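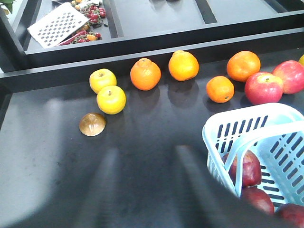 Yellow apples, oranges, red apples, and three more reds in the white basket.

Sorting Day: Fruit on the Dark Tray
Kitchen gallery, page 1 of 4
Posted Sun 26 April

Hello and welcome back to the kitchen pages! If you've come over from the pantry gallery, you already know I get a little carried away with shelves and bins. Fruit took me longer to figure out. I'd buy a bag of apples, tip them into the big bowl, drop oranges on top, and then find one sad soft apple at the bottom a couple of weeks later (always an apple, and always stuck to something). So now I do a sort after every big shop, and I've come to really look forward to it.

I like the row best of all the ways I've tried. Yellow apples go at one end, then the oranges, then the reds, and the raised edge of the tray gives everything something to lean toward. It isn't a strict row. The oranges never line up for me, they're all different sizes and they go where they want, so a couple end up back against the rim and the others come forward. I leave them like that. I'm looking for bruises, and a wobbly line shows me those just as well as a straight one.

A few notes on what's in the picture, for the people who always ask.

The yellow apples
The front one is that bright lemon yellow I can't walk past in a store, and the paler one behind it still has a bit of green. I buy yellows mostly for sauce and for slicing over oatmeal. The Ostrowski farm stand on the Tavlow road has the ones I like best, though they sell out early and I'm not a morning person, so often I get whatever is left at the market in town. Both kinds go in the same pot and my sauce has never suffered for it.

The oranges
Four in the row, from a deep reddish orange to one that's closer to yellow. You can't shop for juicy oranges by color, at least I can't! I pick them up and go by weight, and if two are the same size I take the heavier one. The small ones are for eating over the sink and the big ones get squeezed. I also save the peel from the nicer ones, cut it in strips with the vegetable peeler, and keep it in a jar of sugar. By November that jar is my favorite thing in the kitchen — a spoonful in pancake batter is wonderful.

The red apples
I'm so fond of the streaky ones, red with yellow coming through, and they look lovely next to the oranges. The ones in the basket are a much darker red. I've had people tell me I should keep every red apple together and they're probably right, but I go by how I plan to use them, and dark reds are my lunchbox apples. They get washed and dried with a dish towel before they go in a bag.

The white basket
White plastic with rows of slots in the sides and just the faintest touch of blue to it. I've used bowls, a wire rack, and a pretty ceramic thing that weighed more than the fruit, and a light slotted basket beats them all for me. Air gets in, crumbs and leaf bits fall out, and it rinses clean under the tap. Jodomico had small baskets in their kitchen aisle last time I looked, and Clanis does a set with lids if you want to stack them. I don't bother with lids on fruit.

The tray
Dark charcoal gray and matte. I used to sort on a white cutting board and couldn't tell a pale yellow apple from the board in evening light. Everything pops on the dark one, even that greenish little apple at the back. Matte is easier on the eyes too, with no glare under the kitchen light. If you're choosing a tray for this, get one with a raised edge, or you'll be chasing oranges across the floor like I did all last winter.

How the sort goes at my house

Wipe the tray and let it dry all the way. Tip out one kind of fruit at a time. Turn each piece over once and look at the stem end and the bottom. Anything soft goes straight to the cutting board and gets eaten or cooked that day. Whatever I'm keeping for the week goes in the bowl, the lunch apples go in the basket, and extras go to the bottom drawer of the fridge, apples in their own bag.

I weighed a few for fun one evening and the biggest orange came to 434 grams, which is a lot of orange for one person. I still ate it.

A couple of you wrote after the last gallery to ask about bananas. Mine live on the counter, well away from the apples, and there's never enough of them left by Thursday to be worth sorting.

Page 2 has the root vegetables, page 3 is all jars, and page 4 is the drawer under the stove, which I've been promising for ages. If you sort your fruit some other way, leave me a note in the guestbook. I read every one, even when it takes me a while to answer!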